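2 November 2018

Third day on the damp in the north range. Readings started at eight and I had the first wall done before the heating came on, so for once the set is comparable with the one from May. The meter was checked against its block before and after and came back the same both times.

Yesterday's figures for the west wall need striking out. I had the scale set for timber when I took them, and the whole column is useless. I have drawn a line through it and written the reason in the margin, as the page has to stay in the book. Retaken this morning on the plaster scale, the readings fall steadily from skirting to dado and then level off. Above the dado there is nothing worth writing down. The salt line is in the same place as in May, to within the width of the pencil mark.

Ataahua Tapsell came over mid-morning with the drawings from the Trerkotow survey. These show a drain running parallel to the north wall which is missing from our own plan. If it exists it was laid after the wall and below the footing, and a cracked joint there would account for the wet corner better than anything I have proposed so far. We lifted the nearest cover and found silt to the level of the pipe. No flow. She put dye down the gully and we waited an hour without seeing any of it. Either the run is blocked before it reaches that chamber or the drawing is wrong about where it goes.

Spent the rest of the morning on the loggers. There are two types in the building, the older Ultia units and the Ariso ones that replaced them in the stair and the long room. The Ultia units store a reading every hour and keep the clock they were started with, so summer time has to be taken off by hand. The Ariso units correct themselves. I had been merging the two files without allowing for this, and the humidity peak that seemed to move up the stair over an hour is the same peak recorded twice. I have corrected the file and kept the old one under a different name.

The logger in the long room had 3673 readings on it, which is the full run with no gaps. The one in the cellar had stopped at 1218. Battery contact corroded. Cleaned it with a fibre pen, fitted a new cell, restarted it and wrote the start time on the tape. The lost stretch can't be recovered, and I don't intend to fill it by averaging the neighbours.
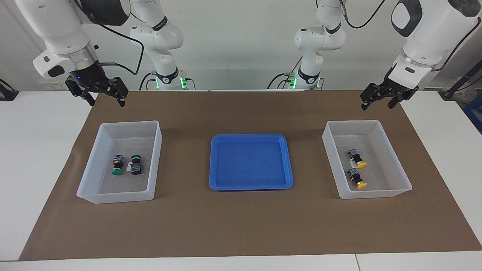 Building Fabric and Services Group | Working diaries

Afternoon in the cellar. Relative humidity was 80 per cent at the foot of the steps on the hand-held, with the door shut. The logger on the same shelf was reading a little lower, but it had only been running since before lunch and I would not set one against the other until tomorrow. The air brick on the yard side has been painted over at least twice. I opened half the slots with a scraper and left the other half, so that any change can be seen as a small one first. Opening the lot in damp weather can make a cold cellar wetter, and the forecast is for rain.

Took two drilled samples from the wet corner, one near the floor and one at waist height. Both bagged and weighed straight away on the small balance. The lower sample is mostly lime mortar with some brick dust in it where the bit wandered, and I have noted that on the bag. They go in the oven overnight and get weighed again first thing. The holes are plugged and marked.

The Ghiță paper on rising damp in lime-built walls arrived by post and I read it over tea. Its argument is that surface meters mistake salts for water in old plaster by a wide margin, and that only weighed samples should be trusted. I agree with the second half. The meter is still good for finding where to drill. The table of correction factors is for brick of one density, 46 samples in all, and I can't see how to apply it to a wall that is rubble below and brick above.

Cost of a camera survey of the drain asked for by telephone. They will ring back.

To do: weigh samples. Compare the cellar logger with the hand-held at the same hour. Second dye test, from the downpipe this time, with a full bucket behind it. Ask Ataahua whether the Trerkotow sheet was measured on site or traced from an older one; the lettering in the corner is in a different hand from the rest. Order more tape. Mark the May salt line in something harder than pencil before the plasterer gets at it.

Rain from four o'clock. North gutter overflowing at the second bracket by half past.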